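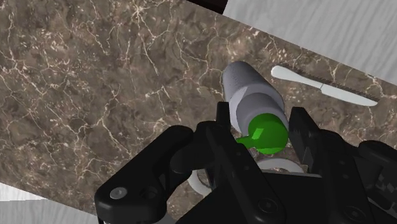
4. Pattern, dirt and the wiping habit

4.1 What people said they wanted

Questionnaires went to 212 households across the two Clirnville estates, 180 came back, 143 of them complete enough to use. The rest had the kitchen pages missing or the diary left blank after the first weekend. We kept only the 143 for everything in this section, including the quotes.

Asked what mattered when the worktop was chosen, most people put price first. Not a surprise. Second was "doesn't show marks", well ahead of heat resistance and ahead of colour as such. Tenants who had no say in the worktop answered this too, as a wish, and gave almost the same order. We had expected a gap between tenants and owners here and did not find one.

"Doesn't show marks" covers at least two different things and we should have split it in the questionnaire. Some people mean marks that can be wiped off (crumbs, tea rings, flour). Others mean damage. Anikó Magyar went back through the free comments and sorted them by hand, and wipeable dirt was much the commoner meaning. Knife scratches came up mostly among people with plain dark tops.

4.2 Plain against patterned

Worktops were put into four groups: plain light, plain dark, speckled, veined. The veined group is the awkward one. It takes in white tops with a single grey streak and also busy brown marble patterns with thin cream veins branching all over and small pinkish flecks in between (Figure 4). These have little in common when it comes to hiding crumbs. Győző Halász argued for five groups and he was probably right, but the numbers in the fifth would of been too small to say anything with.

Figure 4. Veined group, brown: mottled dark brown and taupe base, cream and pale tan veins meeting in a star-like junction.

The diaries ran for two weeks and gave 3160 wiping entries after cleaning. Each entry has a time, a reason and a tick for "could see dirt" or "just did it". Households with plain dark tops wiped most often and ticked "could see dirt" most often. Plain light next. Speckled and veined tops were wiped less, and when they were wiped it was more often "just did it", usually last thing at night or before cooking.

So far this fits the simple story, people wipe what they can see. Two things against it though. First, a fair number of households with busy patterns wiped by the clock, and these were among the steadiest wipers in the whole set. One woman on the Lendasden estate: "I can't see a thing on it so I do it after every meal, whether it needs it or not." Second, plain dark households often wiped only the bit they could see from the doorway. The corner behind the kettle got very little attention in any group.

Enikő Hegyi's reading is that pattern shifts people from reacting to routine, if a routine gets formed at all. Where it does not, the top goes for long stretches between wipes. The spread in the patterned groups was wider than in the plain ones at both ends, so that would fit. We cannot test it properly with two weeks of diary.

4.3 Light

Not planned, came out of the home visits. Worktops under a window were described by their owners as "showing everything", whatever the pattern. The same product, Tanguy in walnut vein, was called forgiving in one flat and hopeless in the flat opposite. Same layout mirrored, window on the other side. Low sun picks out crumbs by their shadows and then the pattern does not help much. Under a ceiling light it does.

Visits were all done in daytime, so evening light is reported only second hand. Under-cupboard strips were noted on the visit sheet where fitted but we did not ask when they were switched on. A pity.

4.4 Touch

Several people check with the flat of the hand. This turned up again and again in the interviews and is nowhere in the questionnaire because none of us thought of it. Mostly older respondents, mostly patterned tops. "You sweep your hand across and then you know." Fanni Barta has since added a touch question to the second-round form, which goes out in August.

Texture matters here as well. Slightly rough finishes feel dirty when clean according to some owners, and they scrub harder as a result. One household had given up on hand checking altogether after changing to a Zivenetti matt top, and used a damp cloth as the test instead: if the cloth came up grey, carry on.

4.5 Limits

Self-report, obviously. People who agree to keep a wiping diary are likely to wipe more than their neighbours and several said the diary itself made them do it more. Entries drop off in the second week in all four groups, at a similar rate, so the comparison between groups should hold up better than the totals.

Coding of pattern was done from the product name where we had it and from the visit sheet where we didn't. Two coders, Anikó Szabó and Enikő Hegyi, working seperately. They disagreed mainly on speckled versus veined for the brown and grey tops. Disagreements were settled by talking them through, no third coder. The coding sheet in the appendix is the version of July 2026 and replaces the one sent round with the first draft.

No swabs were taken. Nothing in this section says which worktops are cleaner, only which ones get wiped, when, and why the person doing it thought it was time. Section 5 takes up cloths and sponges.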